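Workshop tips: comparing grippers and arms on soft goods

Posted 18th July, under Bench & Benchtop

Most gripper comparisons are done with a cube. The cube is rigid, it has flat sides, it sits where it was put, and every gripper ever sold can pick it up. If your job involves cubes, you can stop reading and go buy the cheapest one.

The rest of us have to deal with cloth. Over the past few weeks I've been trying out two pairs of fingers and a couple of controllers on shirts, dust sheets, dish towels and one fitted sheet, which I do not recommend at any stage of your career. These are the notes I wish I'd had in September, when I was still quoting payload figures at people.

Pick one ugly test piece and stick with it

A new dish towel is too easy. It's stiff and it folds along the lines it was sold with. Use something soft, wrinkled and bigger than you'd like. Wash it first. Then use that same piece for every gripper you try, because the second you swap fabrics you're comparing fabrics.

Dark cloth is worth having in the set. A depth camera that maps a checkered napkin beautifully can go completely vague over black. Better to learn that before you mount the thing.

Start from a heap

Vendors start from a flat, centered, ironed rectangle. Drop yours from shoulder height and begin wherever it lands. Let part of it hang over the edge of the table, too. Hanging cloth has weight, and that weight will slide the whole heap toward the floor while your planner is still admiring the first grasp.

Fingers

I tried the Fodar parallel set and the Fima soft-tip set on the same pair of arms.

Fodar: strong, quick, closes like a car door. Great on hems. On a single layer over a hard table it tends to push the cloth along in front of it, like a person chasing the last pea. Lower the approach until the tips just touch the surface, then close slowly. Full speed is for the brochure.

Fima: slower, grippier, and it picks up lint the way a black sweater does. Wipe the pads with a barely damp rag between sessions. I ignored this and spent an evening retuning grip force on what was, in effect, felt.

Both will happily take two layers when you asked for one. The cure I've had most luck with is a small sideways rub before lifting - close lightly, shift a little, close again. The lower layer often lets go. Often is the best word I have.

Prices, as quoted to me: $378 for the Fodar pair, $1,649 for the Fima pair. I'll leave you to work out how many dish towels you'd have to fold to justify the difference. The Fodar is what I'd buy first. You can always get fancy later, with somebody else's money.

Two arms, one piece of cloth

Two arms are supposed to make cloth easier, and they do, after making it a good deal harder. A few habits that help:

Keep the wrists apart on approach. Bring the arms in from opposite sides and angle them inward only at the end.

Let one arm hold while the other moves. Both moving at once looks wonderful and tears buttonholes.

Limit the pull. If your controller reports joint torque, set a ceiling for the moment when both grippers are closed. Cotton will stretch a bit and forgive you. A seam won't.

Tie down your cables. Any loose cable near the work will sooner or later be picked up, folded and put away with the laundry.
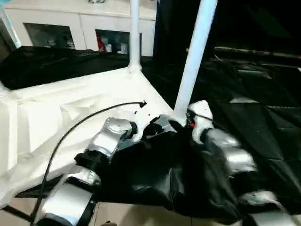
Umut Ağca wrote in to say I'm too soft on the Fodar set: "You tuned it for an afternoon and then compared it with the Fima straight out of the box. Give them the same tuning time or don't print the prices next to each other. Also, your sideways rub is useless on anything with a nap. Try it on corduroy and report back."

Fair on the tuning time. I gave the Fima a proper session afterward and it gained a little on thin cotton, not enough to change my order of purchase. I have not tried corduroy and I'm in no hurry.

Controllers, briefly

The Urrego box is the one I kept. The menus look like a parking meter, but when you hit stop, it stops, and it remembers your grip settings after a power cut. The Fasotent has a lovely screen and a habit of dropping the second arm whenever the camera feed gets busy. There may be an update for that. I was told so twice.

Scoring without fooling yourself

Write down what counts as a success before you start. "Picked up" is too generous, as a corner pinched for half a second is technically picked up. I use: lifted clear of the table, held while the arm moves sideways, put down where intended.

Do 6 tries per starting heap, then drop the cloth again. Log the failures by type - missed, slipped, double layer, tangled - because the total tells you very little about what to fix. Slipping is pads or force. Missing is usually the camera. Tangling is usually me.

Cover shiny worktops with a plain matte cloth, pinned tight. Glare moves when you move, and you'll spend an hour blaming calibration.

Last thing: trim your test cloth's care label. It's the easiest part to grab, and both sets of fingers found it.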